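About Pravevik

Pravevik develops hand-held gripper tools and the training that goes with them. The company was founded in Cirkaston by Beverley Mahuika and Wafula Mutiso, who had worked together on packaging machinery and wished to make robot handling easier for ordinary staff to understand. The company now employs 42 people.

Our Open Day

Each March, Pravevik opens its office to customers, suppliers and local schools. Guests are received in small groups and shown the work at the tables where it is normally carried out. Everyday items are used throughout, such as bottles, packets and printed matter, as these are the goods our customers handle.

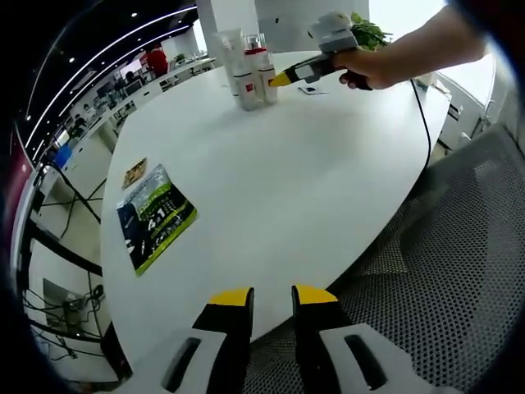
The program begins at 10 a.m. with a short address by Ms. Mahuika. Groups then move through 4 stations, and a member of the engineering staff is present at each one to answer questions. Guests may try a gripper for themselves – no previous experience is required, and younger visitors are welcome when accompanied by a teacher or parent.

The most recent open day received 287 guests. Among them were students from the Henare school, who have attended for several years and whose questions have led to changes in our printed guides.

From Demonstration to Daily Work

Demonstrations are only part of what we do. Our Visard training course, prepared under the direction of Mr. Mutiso, has been completed by some 3000 people. It covers grip, approach and safe placement, and is taught in person at Cirkaston or at the customer's own site.

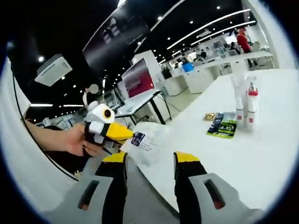
Reading time: 2 minutes

Visits at Other Times

Companies and schools unable to attend the open day may request a separate visit through the front office. Requests should state the size of the group, the age of any students and the subjects of greatest interest. Visits last one morning and are free of charge. Guests are asked to sign in on arrival and to remain with their host while in the work area.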